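Ticket 547 — Kitchen circuit trips overnight, Zudus energy monitor reports no fault
Status: Open (reopened twice)
Opened by: Róisín Ní Mhurchú
Assigned to: Nurhan Kırmızıgül, Jutemel tenant support

Róisín, 7:40 am
The kitchen breaker in unit 22 went again overnight. Fridge off, oven clock flashing. This is the third time in February. The Zudus app says "supply normal" for the whole night, with a nice flat green line. I don't see how supply can be normal to a fridge that isn't running.

Nurhan, 9:15 am
Thanks for reporting. Please check the monitor is on the latest firmware and restart it from the app. A known issue can cause gaps in logging.

Róisín, 9:50 am
Restarted it. I'd point out that a gap in logging wouldn't trip a breaker. There also isn't a gap. It has logged 89 watts straight through, the same number every minute, and I have never seen a fridge do that. 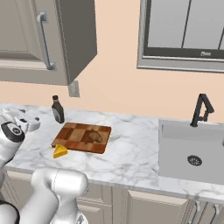
What I've tried so far, so I don't get asked again. Kettle and toaster unplugged for two nights, still tripped. Dishwasher off at its own switch, still tripped. Fridge moved to the hallway outlet on an extension cord, and the kitchen held all night. The hallway held as well, which I can't explain if the fridge is to blame.

Nurhan, 11:05 am
That does suggest the appliance. The Beretti fridges in that building are past warranty. I can send you the replacement form.

Róisín, 11:20 am
I'm not signing a form for a new fridge on the strength of one night. If the fridge were leaking to ground it should have taken out the hallway too — they're both on the same type of breaker, I looked at the panel. Has anyone tested the kitchen breaker itself?

Nurhan, 1:30 pm
Kavanagh Electrical inspected the panel at handover and passed it.

Róisín, 1:45 pm
Did they test it under load, or look at it and tick the box? I've asked for that report before and was sent the cover page.

Nurhan, 3:10 pm
Fair question. I have the full report now. Breaker 3 is listed as "visual only". I've booked Kavanagh to test it and to check the kitchen outlets. I've also asked Zudus why the reading is frozen.

Róisín, 3:25 pm
Good. Please don't close this when the booking goes through. It was closed that way last time, and again when the app showed green. Fridge stays in the hallway until someone has put a meter on that breaker.

Status changed: Waiting on contractor
Replacement form: not sent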